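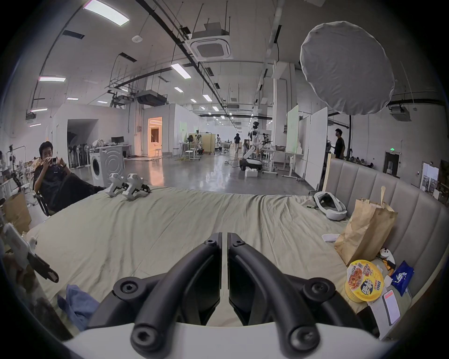
Where We Eat: Meals and Snacks in Student Bedrooms at Clelton

Project report, Housing and Everyday Life
Edmund Brzozowska

Background

Clelton houses 1,907 students in its residence halls. The newest of these, Disdale Hall, has a shared kitchen on each floor and a dining room on the ground level. The oldest, Wysocka House, has one kitchen for the whole building, in the basement. The meal plan is the same in both.

I wanted to find out where students in these two halls eat when they are not in the dining room. The housing office has records of how many meals are served, but nothing on what happens to the rest. Last year's kitchen survey asked whether the kitchens were clean enough and whether people wanted a second microwave. It did not ask whether anyone sat down in them.

My question was simple: how much of students' eating takes place in bedrooms, and does it depend on the kitchen?

Method

I put 600 paper forms in mailboxes in the two halls in October, with the same number going to each. The form was one page. It asked where the student had eaten each meal on the day before, what kind of food it was (dining hall, cooked, packaged, delivery, other), and who else was there. I got 80 forms back by the deadline. A few more came in afterward and I did not use them.

From the people who returned forms, 30 agreed to keep a food diary for a week. They wrote down the time, the place and the food. I did not ask for amounts or calories, and I told people this at the start because two of them asked. I collected the diaries on a Friday.

I also spent four evenings sitting in the kitchens, two in each hall, from 6 to 9 p.m. I wrote down what people did with their food once it was ready. I did not write down names or room numbers.

Results

Breakfast was the meal most often eaten in a bedroom. In both halls, more than half of the people who ate breakfast at all had it in their room, usually cereal, a bar or toast carried back from the kitchen. Lunch was mostly eaten on campus. Dinner was split between the dining room and bedrooms, with the kitchens a long way behind.

The biggest difference between the halls was in late eating, which I defined as anything after 9 p.m. The dining room is closed by then. In Disdale, late food was often something cooked: eggs, rice, frozen dumplings, leftovers. In Wysocka it was nearly always something that needed only hot water or nothing at all. Cup noodles, crackers, fruit and takeout were the most common entries. Several Wysocka diarists owned an electric kettle and said it was the main reason they did not use the basement kitchen. One wrote, "I have been down there twice since I moved in and once was to look for a fork."

I expected people in Disdale to eat in their kitchens more, with a kitchen just down the hall. They cooked more, but they did not stay. On my two evenings there, most people who cooked took the plate back to their room. The kitchens have a counter and high stools, and the stools were mainly used for putting bags on. In Wysocka the basement kitchen has a large table. Fewer people came down, but those who did were more likely to sit at the table, sometimes for an hour or more.

Bed, desk or floor

The diary had a column for the exact place, and this turned out to be the part people filled in most carefully. The bed was the most common answer for food eaten in a bedroom, ahead of the desk. The floor was third.

The reasons people gave for the bed were practical. The desk was covered with work, the desk chair was uncomfortable, or there was a visitor using the chair. Students who shared a room were more likely to name the bed. The desks in shared rooms face each other, and two diarists said they did not like eating while someone was studying across from them.

Most people who ate in bed said they did so while watching something or working on a laptop. Some had rules for themselves. Dry food only was one. Another person put a tray or a folded towel down first. One diarist only ate in bed on the day before laundry.

Eating alone

The form asked who else was present. Bedroom meals were mainly eaten alone, as you would expect, but the diaries showed more company than the forms did. Video calls were part of the reason. The form offered "alone" and "with others" and people on a call did not know which to check. I should have had a third box.

Students who ate alone did not generally describe it as a problem. First-year students were the exception. Three of them said they ate in their rooms because they did not want to walk into the dining room without someone to sit with, and all three said this had been worse in the first weeks.

Problems with the study

The return rate was low, and people who answer a form about eating in their rooms may be people who eat in their rooms. Asking about the previous day meant that some forms covered a weekend and others did not. I should have fixed the day. The diary week also fell just before midterms, when people go out less.

I was visible in the kitchens with a notebook, and on the first evening in Disdale somebody offered to move out of my way and then left with their food. They may have been planning to sit down.

Recommendations

The floor kitchens in Disdale need at least one real table each. There is space for one where the recycling bins are now, and the bins could go in the hallway alcove.

Wysocka needs a small counter with a sink and a microwave on an upper floor. The storage room on the third floor already has plumbing. I asked the housing office about it and was told to send a written request, which is attached with the blank form and the diary page.

Trash is a smaller point, but it came up in many diaries. Bedroom bins are emptied by the students themselves and are too small for takeout containers. A larger bin with a lid on each landing would help with the smell.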